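Keeping a White Work Table Clean

A white top shows everything: pencil, coffee, glue, the gray film that comes off your sleeves. Most of it wipes away if you get to it the same day. These are the methods we use on ours.

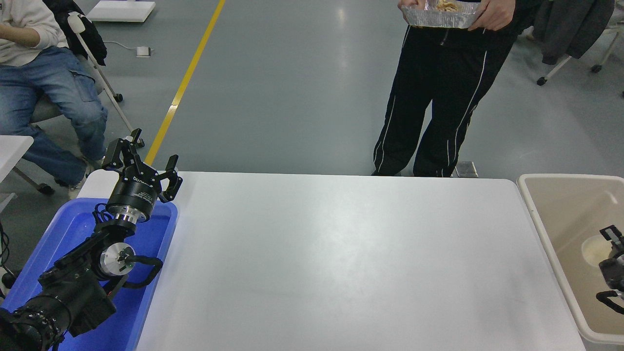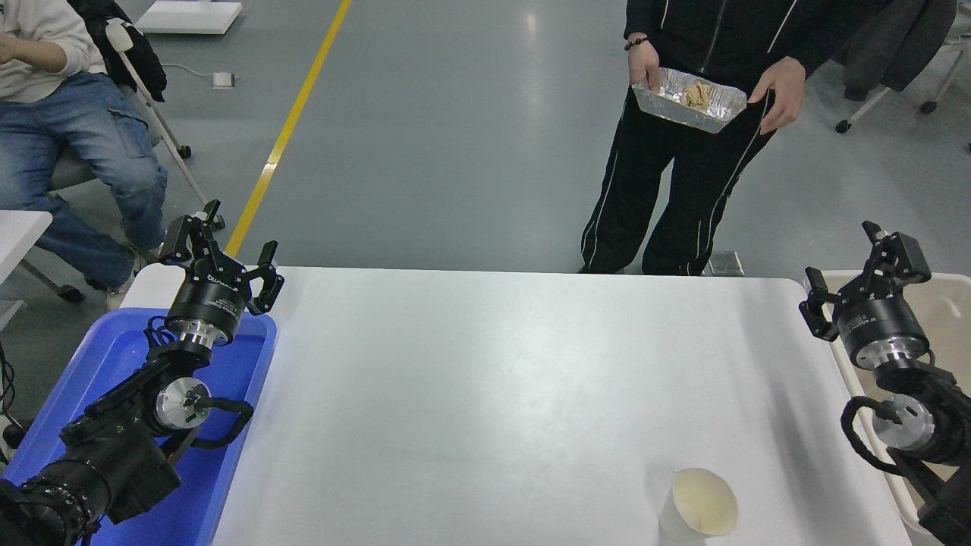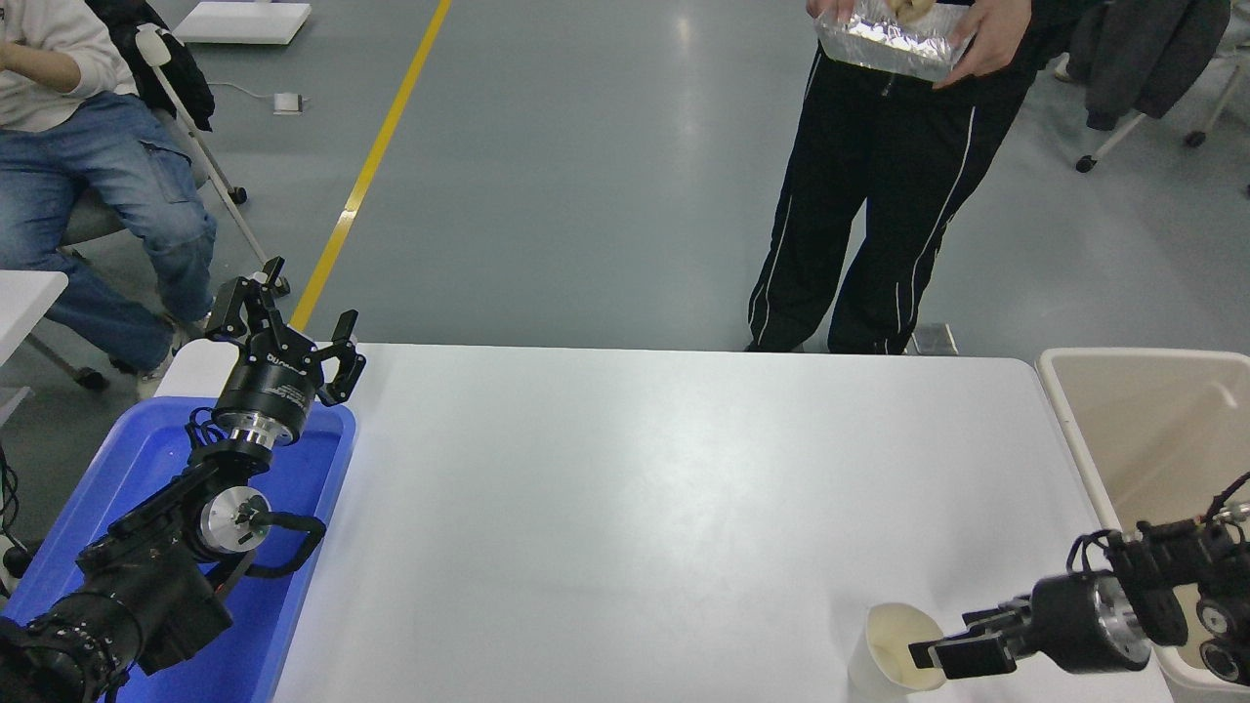 Daily wipe. Use a damp microfiber cloth with one drop of dish soap, then a second cloth with plain water. Soap left behind dries to a haze and picks up dust. Dry with an old cotton towel.

Smudges and fingerprints. Mix 200 ml of water with 2 tablespoons of white vinegar in a spray bottle. Spray the cloth and keep it off the seams, where liquid can get under the edging.

Coffee and tea rings. Make a paste of baking soda and water and leave it on for almost 60 seconds. Rub lightly and rinse. Old rings may need a second round.

Marker. Try rubbing alcohol on a cotton ball, in a corner first. If the shine goes dull, stop and go back to the paste.

Glue and tape residue. Warm it with a hair dryer on low and push it off with a plastic scraper. The Brinkmann scraper is fine, and so is an expired store card. Skip razor blades. Cooking oil loosens whatever is left, but wash the oil off afterward.

Scratches. You can't clean these out. Fomach sells a white filler pen that hides the small ones. Ours has held up since June.

Do not use scouring powder, steel wool or oven cleaner. Melamine sponges are also abrasive and will leave a matte patch if you use them every week.

Wash the cloths separately at 60 degrees Celsius with no fabric softener, and hang them up to dry.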